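Pakley tote team, workshop notebook
Entry 21, May
Written up by Csenge, tea to hand, started at ten past four

Right, before I forget everything, because I always think I'll remember and then a week goes by and all I have is a page with "it was the offset!!" on it and no idea which offset.

Barnabás and I had the whole afternoon on the rack. The plan from entry 20 was to get the arm to approach one bin on the sloping rollers, stop short, line itself up and wait for a go-ahead. No lifting. I know we all want to see it lift (me most of all), but the Lultisdale rules give marks for a clean approach on its own, and last year's team lost those marks in every round by being in a hurry. So: approach, stop, line up, wait. Barnabás wrote it on a sticky note and put it on my laptop, over the trackpad, so I would have to read it.

We began with the right-hand bay as that's the one with the tilted track at the height we want. The left bay can wait for now. I did have a go at persuading Barnabás that we should do the big bin on the bottom shelf at the same time, seeing as it would be the same code with a different height, and he gave me a look, and he was right, it would not have been the same code at all. The angle of the bin on the rollers changes everything about how you come at the rim.
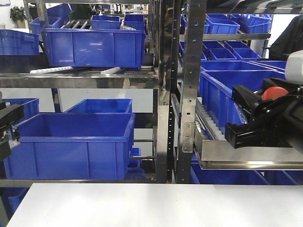

Right bay, large bin on the inclined rollers, gripper in front of it.

First runs. The stopping distance was set to 50 mm from the front of the bin and the arm was stopping nearer than that, every single time, and by the same amount as far as we could judge with a steel rule and one eye shut. I was all for blaming the camera calibration. Barnabás thought it was the tool length, and we argued very politely for a good while over it. We agreed to change one thing at a time, mine first (I won the toss).

My thing made no difference whatsoever. His thing fixed it. The tool length in the settings file was left over from the old fingers, the short ones from Halász, and the ones we have on now are longer. It's in the file called stukel_tool, near the bottom, and I have put a comment next to it in capital letters. If you swap the fingers, CHANGE THE NUMBER. Please. I lost an hour and I'd like it to be the only hour anyone loses.

For anyone wondering about the name, Stukel is just what we call the arm side of the code, and Halász is the gripper side. Newer members keep asking and I keep forgetting to write it down, so now it's written down.

Second lot of runs, with the right length in. Much better! The stop was where it should be and the lining-up move was short and tidy. What I still don't like is the speed. We have the approach limited to 200 mm/s, and coming towards the rack that looks perfectly reasonable from the keyboard and rather quick when you're standing by the table. We dropped it for the last stretch and I felt happier. Dear old Pakley (our spare laptop, not the team, I do wish we hadn't used the name twice) coped with the logging all afternoon without freezing, so I take back what I said about it in April.

A word on the log. We're at run 437 by the counter. That number includes all the ones where we pressed start, said "no, wait" and pressed stop, so nobody should go putting it in the report as if it meant something. Barnabás wants a separate column for proper runs. Good idea, and I have said he can be the one to add it.

After a break (biscuits, the oaty ones, thank you whoever left them) we turned to the wrist view. The question was whether the rim finder would cope with a messy background. It has only ever been tested on the rack, face on, where there's blue on metal and not a lot else going on. In the competition hall there'll be people wandering about and tubs of all sorts standing around, so I wanted to see what it did with the room side, where we have crates stacked up, the cream tub, the green tray, the glass board and so on. 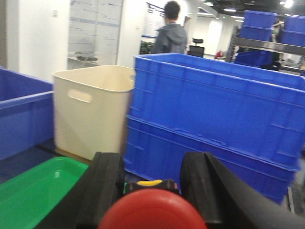
Wrist view, room side. Fingers open, stacked blue crates behind.

Results were mixed, and interesting. On the stacked pair it found the upper rim nicely and then had a second opinion about the ledge where the two crates meet, which it also wanted to call a rim. You can see why, it's a long straight step where the two crates meet. On the cream tub it found nothing at all, which is fair enough, we only ever told it about blue. The green tray it ignored, and I was quietly proud of it for that.

The part I didn't expect was the far shelving at the back on the right. It picked up a rim on the crates up there and gave it a decent score. That won't do. Something right across the room ought not to be a candidate when there's a crate this close to the fingers. We need a distance cut-off, and I'd like it to come in before the scoring and not after, otherwise we'll be forever fiddling with weights. Barnabás thinks size in the view would do the job without needing depth. He may well be right again, which would be twice in one day, and I shall have to be gracious about it.

The blur is worth a mention too. The big crates come out a bit soft in the wrist view, and the ribs on the front more or less melt into each other in some of our saved pictures. It doesn't seem to bother the rim finder but it would certainly bother the rib counter, if we ever go back to that idea. I'd sooner we didn't.

To do, in no special order:

Add the proper-runs column (Barnabás)
Distance or size cut-off, before scoring (me, with Barnabás arguing)
Try the cream tub with the colour rule switched off, just to see
Left bay, bottom shelf bin, once the right bay is steady and not a moment sooner
Check whether the Lultisdale rules say anything on approach speed, I thought they did but can't find the page
More oaty biscuits

Settings file is saved and copied to the shared folder, old one kept next to it with "short fingers" in the name. Finished at twenty to six.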